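Chores, close up: where the wrist view stops helping

31 August 2024
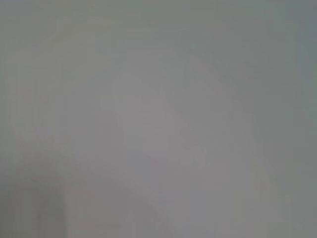 Wrist view at close range: gray on gray, no usable edges.

I keep getting asked whether a machine can fold the laundry yet. My answer is still "some of it, slowly," and a lot of the delay comes from the last few inches of the reach. A planner that depends on contours has very little to work with in a view like this one. There is a slightly paler patch near the middle and a darker strip down the right side. I would not want to pick a grasp point from either.

I spent the summer reading trial logs from the Dromcombe workshop, where the Boretico arm runs towel folding and parts sorting. Over 900 towel attempts, 14 percent ended in a missed first grasp. Parts sorting came in at 9 percent. The bins have hard walls and the parts keep their shape, so the arm can commit to a position early and close on it blind.

Cloth needs feedback during the close. Zoubi's fingertip pads help with that, though they drift and need zeroing every 3 hours.

For shop-floor sorting I would sign off on a supervised shift now. For the linen closet, no. I will rerun the numbers in October, once the Proradley firmware is out.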